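# Sumgate Community Art Room: Questions People Ask Us

Last updated September 6, 2019

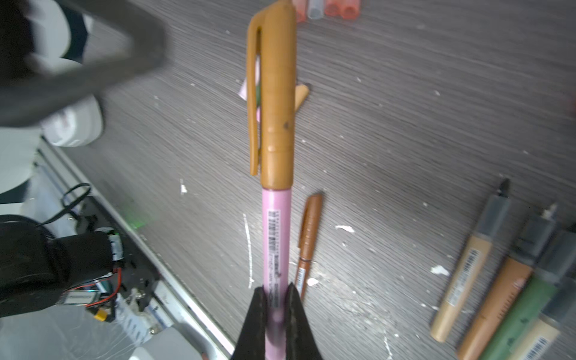
*A pink marker with its brown cap on.*

**Who can come to the art room?**

Everybody who lives in Sumgate or near to it. You do not need to be good at drawing. Children under 12 must stay with an adult for the whole time, and the adult is welcome to draw too.

**Do I have to become a member?**

No. You can pay for one visit at the desk. Members pay once for the year and then they come as often as they like. In August we changed the form, so if you have the old one at home please take a new one from us. The old form has no line for your emergency contact.

**What is included in the price?**

Paper up to A3, pencils, markers, water colours and the use of the sinks. Canvas is not included. We sell small canvases at the desk, but often the popular sizes are gone by the end of the month.

**Can I bring my own materials?**

Yes, with two exceptions. Oil paint and spray paint are not permitted, as our windows open only a little and the smell goes up to the Madigan dance studio on the second floor. They were very patient with us in the past — we would like to keep it so.

**How do I find the entrance?**

The street door on Drilano Lane is for deliveries. Please come through the courtyard and ring the bell marked 43. If you come with a wheelchair or a stroller, ring the same bell and wait, and we will open the wide gate for you.

**Is there a limit for how many people can be inside?**

The drawing room holds 43 people by the fire rules (the same number as the bell, this is only by chance). It was full only for the open day.

**What are the Trutovetti evenings?**

Trutovetti is our name for the evening drawing group. Nabil Srour leads it. He puts some objects on a table, everybody draws for one hour, and afterwards there is tea. You may show your drawing or keep it closed, as you prefer. Beginners sometimes worry that the others are too advanced. Please come once and see how you feel.

**Can I leave my work there to dry?**

Yes, on the grey racks, for two weeks. Write your name on the back in pencil. After two weeks we move it to the box under the stairs, and at the end of the season the box is emptied.

**Do you accept donations of art supplies?**

Gladly, if they are still in working order. Try each marker on paper before you bring it. Last year we received 1000 sheets of coloured card from a closing print shop and we are still using it, so at present we do not need more card.

**How can I rent the room for a private party?**

Write to Ailsa Baird and tell her the date, the hours and the number of guests. The deposit is $100 and you receive it back when the room is left clean. Glitter is not permitted at parties.

**I lost something. Whom do I ask?**

Call the desk at extension 3319 during opening hours. Lost things are kept in the cupboard behind the desk, and keys and phones are kept in the locked drawer.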